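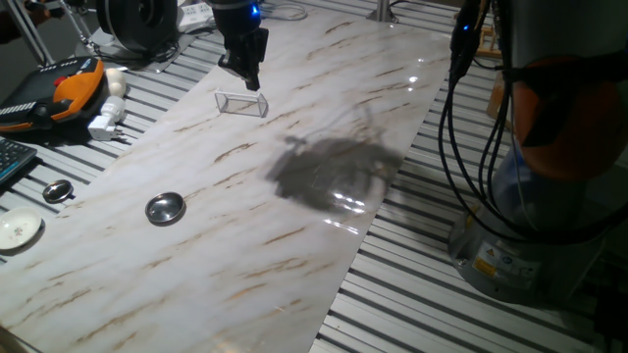
Clear box on the marble sheet, fingers closed, steel bowl off to the left.

April 10, 2022 – kitchen counter bench, Grustside

Sunday, so I had the bench to myself and could swear at it in peace. The plan was to get through the "clear the counter" list that Pereyra sent us. For anyone reading this who missed the meeting: Pereyra wants to know if a pair of arms can tidy up a counter at the end of the day, the way a tired person would, without somebody standing over them. My answer before today was "sort of." My answer tonight is still "sort of," but I have better reasons for it now!

Ran 40 tries in all. Counted as good: 32. That sounds great until you look at what the eight misses were, and most of them were the clear box. I knew the box would be a pain. It's see-through, it's small, and on that shiny white sheet there's hardly anything to look at except thin bright edges. A person picks up a clear box half by feel. The planner wants to see the thing first, and it kept deciding that the top edge was somewhere in the middle of a reflection.

I left the marble sheet on for everything. We could switch to the matte gray one and our numbers would jump, I'm sure of it, but real people buy shiny counters (I have one at home, it shows every crumb) and Pereyra is going to ask. So the glare stays. What I did want to try is moving the lamps, and I didn't get to it. Put it on the list for next time. 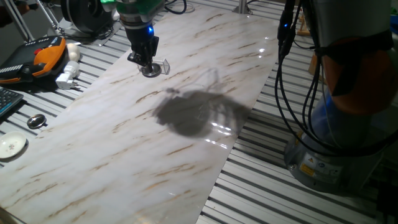
Down low over the sheet next to a clear piece. Big shadow, lots of glare on the right half.

The shadow is the other thing. When the arm goes over the work it throws this huge dark blotch onto the sheet, cables and all, and the detector has opinions about it. Twice in the morning set it reported an object in the shadow with a confidence of 89. There was no object! It was the shadow of our own wrist. I've asked for the arm's outline to be masked from the detector before and I'm asking again, in writing, in this notebook, so that it's on the record. The Culeo folks supposedly have a mask that works off the joint angles. If they'll share it I'll buy the donuts.

Speed: slow. I timed myself doing the same list by hand while the logs were copying and it wasn't close, and I was holding a coffee. I don't think speed matters much for a counter at night, though. If it takes all evening and I'm in the other room, fine. What matters is whether I have to get up. Today I got up a lot.

Lunch. Came back, restarted the driver, lost the calibration, redid the calibration. Note to self – save it BEFORE restarting the driver. I've written this in here at least once already.

Afternoon was round metal things and I was dreading those more than the box. They mirror everything. Whatever is overhead ends up bent across the top of them, and I figured the wrist view would be useless for finding the middle.
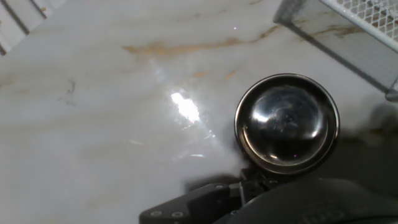
Wrist view, round metal piece. Dark rim, shiny domed center, wire basket in the top right corner.

Turns out I was worried about the wrong part. The dark rim is a gift. If you fit the circle to the rim and throw away whatever is going on inside it, the center estimate hardly wanders between runs. I'd been feeding it the full patch like an idiot. Changed that around three and the round ones stopped being a problem, so all the misses after that were the box again.

Still annoyed about the little purple dots. I can see one on the stone and another one down in the dome, and I'd like to know if the detector cares about them. Probably not, but they're in the view and I don't like mysteries. The tan veining in the sheet got flagged as a stain a few times by the "needs wiping" check as well. I can't even blame it, some of those flecks look like spilled tea to me too.

So, can it do the chore? It can do the parts where the object is polite. I'd trust it with round metal stuff tonight. I wouldn't trust it with anything clear, and I wouldn't let it near glassware until the shadow business is sorted out. Verport told everybody their counter demo would be ready by July, and good luck to them, I hope they like matte countertops.

To do:
– move the lamps, rerun the box set, same sheet
– ask Culeo about the mask
– rim-only fit into the main branch (it's only on my laptop right now)
– lower the confidence on anything sitting inside the arm's shadow, as a stopgap
– try coming at the box from the side, fingers a bit open, slower for the last stretch
– new label for the calibration folder, there are 2 called "final"

Logs are on the shared drive under today's date. The first three runs are junk, ignore them, I had the wrong tool offset loaded.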